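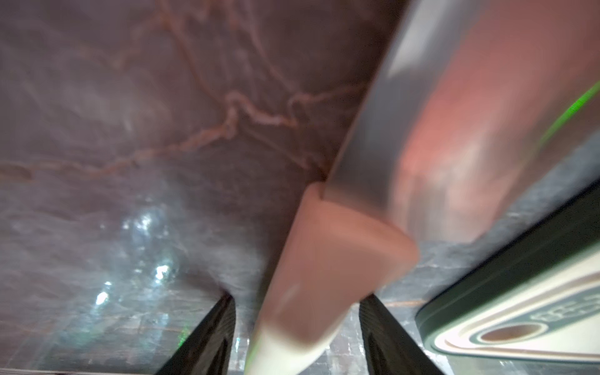
*2 min read*

August 6, 2025

I rented Holzer for the first time when I was far too young for it, from a store whose horror section was one shelf under the exercise tapes. The box promised "998 steps to Hell." I counted along. The movie shows maybe a flight and a half of stairs, the same ones over and over, with the lights moved.

I loved it anyway, and last weekend I finally bought the new disc from Furnia, who pressed 2,000 copies and sold most of them to people exactly like me. It came with a booklet I'll never read and a slipcover I've already dented.

So, does it hold up? The first hour is still a very slow movie about a man who inherits a hotel and argues with a plumber. Then something starts breathing in the elevator shaft, and for ten minutes it's as good as anything from that decade. The sound does all the work - a wet little click, then nothing, then the click again one floor closer. I turned on the hall light before bed. I'm a grown man with a mortgage.

The ending still makes no sense. Neither does the sequel, Edureck, which I also own and have watched more often than I've watched any good movie.

Next up is Riltel, if the mail ever brings it. The seller wanted $300 for the tape with the original sleeve. I got the one without.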